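Power reserve on my Vullon hand-wind way short after service – normal?

Rosimeire Seixas
posted 11/19/22

Got a Vullon hand-wind, the small seconds one, steel case. Bought used. Sent it in for a full service back in February and it came home running great, +3 a day or so, no complaints. Box says 50 hours of reserve. I was getting close to that all spring.

Now I get maybe 30 if I'm lucky. Wind it in the morning with coffee, same time every day, and if I skip one day it's dead by dinner the next. Used to make it through the whole second night no problem.

Stuff I've tried already:
– winding till it stops (I think it stops? gets stiff anyway)
– leaving it dial up on the dresser
– different strap, which I know does nothing, don't ask

Timekeeping is still fine when it's fully wound. Second half of the day it gains a bit, then just quits. Shop that did the work says warranty is up and wants to look at it for a fee before they tell me anything. A friend says mainspring. Other friend says I'm not winding it all the way because I'm scared of breaking it. Could be, I'm a little scared of breaking it.

How do I tell which one it is without opening the case? Don't have the tools and don't want them.

Tuncer
Count your turns. Let it run all the way down, then wind with small back and forth strokes until it will not go further. Not "stiff" – a hard stop. On most hand-winds stiff comes well before the end and people quit there. If you were stopping early that's your missing hours right there.

If you do hit a real stop and it still dies at 30, then it's something inside. Gaining as it runs down sounds like amplitude dropping off, so either the mainspring is tired or the oil has gone somewhere it shouldnt. After a service that recent I'd be pushing the shop pretty hard on it. Ask if they put in a new mainspring or just cleaned the old one. Should be on the invoice. Some places reuse them and don't say so.

Also is it near a speaker or a tablet cover at night? Magnetized watches usually run fast but they can do all kinds of weird things. Phone compass next to the case, if the needle jumps you have your answer, and a demag is cheap.

Flollden77
just get a automatic lol. had the Wornby for 8 years never wound it once

but yeah mainspring prob. mine was 73 bucks at the mall place, on a different watch tho, so who knows

Rosimeire Seixas
OK so did the full wind down thing. Let it stop, then kept going past where I usually quit and there was a LOT more left in there. Like another dozen turns, then a hard stop. Felt awful doing it but nothing snapped. Ran 41 hours this time. Better, still not 50.

Compass didn't move at all so not that. Dug out the invoice – says "clean, oil, regulate, gaskets" and not one word about a mainspring. Going to call them tomorrow and ask. Will post what they say. If they want real money I might just live with 41, I wear it every day anyhow and I'm not shipping it across the country again.

Thanks Tuncer. Sorry for the long post, typed this on my break.

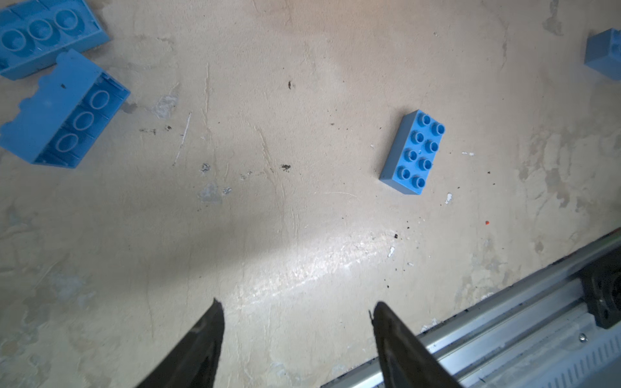 Tuncer
41 on an old spring is decent, I'd leave it alone. The 50 on the box is for a new one, and they lose a little over the years. Keep winding to the hard stop every morning and write down the hours again in a couple months. If it slides under 36 or so, get the spring changed and have them put it on the invoice this time.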